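Sovemlow Work Table, White

Item 1343

The Sovemlow is a plain work table for craft rooms, classrooms and shared offices. The top is white with a smooth matte finish. It ships flat in one carton and takes two people to put together.

Legs, bolts and a hex key are included. Leg extensions are sold separately and add 8 inches to the height.

Care
Wipe with a damp cloth and a little dish soap. Do not use scouring pads or bleach. Marker and ink should be cleaned off the same day.

Shipping
Orders leave our Ernham warehouse every Thursday. Delivery to a street address is $50. Pickup is free.
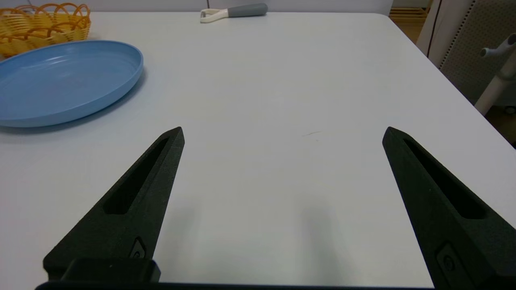
Tighten all bolts again after the first week of use. Replacement feet and bolts can be ordered by item number from the parts desk. Ask for Jinfeng Xia.

Also in this line: Cleltent stool, Jiang shelf unit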